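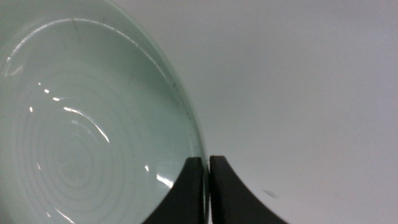 Fig. 1. Saladier en verre vert pâle, doigts de la pince au bord. Vue poignet.

Temps de lecture : 1 min
Partages 10 | Commentaires 2

TP démonstration, notes (W. Zoubi)

Téléop d'abord, guidage à la main ensuite. Même objet, même départ.
- approche lente, doigts de part et d'autre du rebord
- verre = reflets, se fier au bord épais plutot qu'au fond
- fermer, pause, lever
- prise ratée : on garde l'essai, on le note
Jeu Findix : 504 démos. À rendre en octobre, voir feuille Jidex pour les nom de fichiers.

Commentaires
Nisreen Boutros : la pause compte dans l'essai ?
W. Zoubi : oui, ne pas couper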